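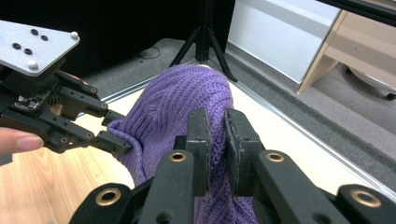 Re: Wool and moths, again

On the freezer question, count me among the believers. My purple knit, bunched up on the floor there with its ribs going every which way, spent June in the chest freezer next to the peas, and I have had no new holes in it. The old holes I blame on the cedar blocks, which the moths of Rudirside seem to regard as furniture.

Somebody wrote earlier:

> I was told 3 days in the freezer is plenty. My
> sister-in-law in Ankrah says 6 weeks or don't bother.
> Also does anyone still use the Pesport sachets? I
> bought a case and the closet smells like a dentist.

Three days may do it if your freezer gets properly cold. Mine is older than my marriage and I give everything two weeks. Bag it first, squeeze the air out, and leave it sealed until it's back to room temperature, or you get a damp sweater and a new problem.
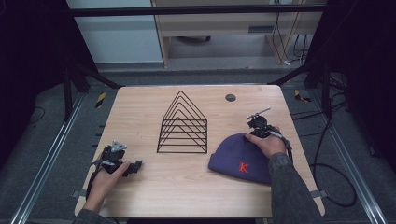
As for Pesport, I used them for one winter. The moths left, and so did the cat, and only the cat came back. I'd hang on to the receipt.

Whoever asked about Uvetti yarn: I have roughly 2,000 yards of it in the attic, bought at the closing sale, and it has never been touched by a moth. I have knitted with it and I see their point.

Last thing, vacuum under the dresser. I mean move the dresser. I put it off until spring and found what I can only call a nursery.

Still have spare zip bags if anyone local wants some, the big ones. Porch pickup, after 6 is best.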